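Solid Wood Panels: Frequently Asked Questions

Ogunleye Panel Supply – Technical Help
Last reviewed May 10, 2025

What is an edge-glued panel?
A flat panel made from solid boards joined along their long edges. It has no core and no veneer. The grain of every board runs in the same direction.

Are the seams a weak point?
No. A properly glued edge joint is at least as strong as the wood next to it. A seam that opens later usually points to moisture movement or a poorly jointed edge.

Can I choose where the seams fall?
On cut-to-size orders, yes. Enter the board widths in the notes field. Stock panels are made from random widths and the seam positions vary from one panel to the next.

Why do two panels from the same order look different?
Color, knots and streaks vary between boards, even from one log. We sort for soundness and flatness. Color matching is a separate service and has to be requested before the order goes to the shop.
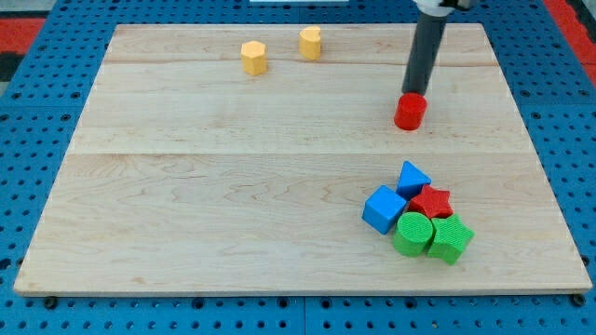 How much will a panel move with the seasons?
Movement along the grain is small enough to ignore in most furniture. Movement across the grain is not. It depends on species, how the boards were sawn and the change in humidity. Any fastening across the width should use slotted holes, figure-eight clips or wood buttons. Do not glue a panel to a fixed frame on all sides.

My panel arrived flat and has since cupped. What happened?
In most cases one face took up or lost moisture faster than the other. Stand the panel on edge with air on both sides for several days and check it again before planing. Panels left flat on concrete, or leaning with one face against a wall, are the usual cases.

How long should I let it sit before cutting?
Seven days in the room where it will be used. Thick panels need longer.

Do I have to finish both sides?
Yes. Use the same product and the same number of coats on each face. End grain absorbs more finish and may need an extra coat.

What grit are panels sanded to?
Stock panels leave the shop at 120. Sand to 150 or 180 before oil or varnish – going finer can reduce absorption with some oils.

What is the largest panel you make?
The press takes panels up to 1000 mm wide. Wider tops are supplied in two pieces with the mating edges jointed and ready to glue.

Can I return a panel?
Uncut, unfinished stock panels can be returned within 30 days. Cut-to-size panels cannot be returned unless there is a fault in the gluing or the dimensions are wrong. Send the order number and a photo of each face to Binta Ibrahim in customer service.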